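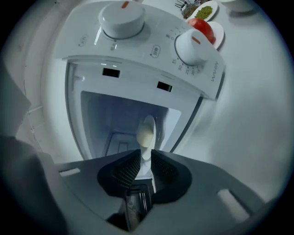 How often does the Delis dust sampler need a new filter?
Change the filter every 4 weeks in normal use, or as soon as the flow light turns amber. At sites close to demolition or soil removal it may need changing sooner.

Delis airborne dust sampler, model 3306

The Delis draws outdoor air through a glass fibre filter so that the dust can be sent to a laboratory and tested for radioactivity. It is made by Costano and meant for fixed sites: site boundaries, school roofs, waterworks and council depots. It does not measure radiation itself. If you need a live reading, pair it with the Seixas gamma monitor, sold separately.

The pump runs from the mains and starts again by itself after a power cut. Running hours and total air volume are kept in memory and can be read from the display or copied to a memory stick. Write both figures on the sample bag when you take a filter out — the laboratory cannot work out a result without the volume.

In the box
Sampler with rain hood
Wall bracket and fixings
2 filter holders
Pack of filters
Mains lead
Printed handbook

Siting
Mount the inlet at head height or above, clear of walls, trees and boiler flues. Avoid gravel car parks if you can. The bracket fits a standard pole as well as brickwork.

Calibration
Flow should be checked once a year. Units can be returned to our workshop in Odthorpe, where Nivaldo Vasconcelos handles calibration and repairs. Please remove the filter before sending and tell us if the unit has been used anywhere with known contamination. We cannot open a parcel without the signed form.

Price
Replacement pump kit: £188 plus VAT. Samplers are priced on request, as the cost depends on the lead length and bracket. Laboratory fees are not included.

Units bought before July have the older hood, which takes a different seal. Check the label inside the door before ordering.

Page updated 2021-09-09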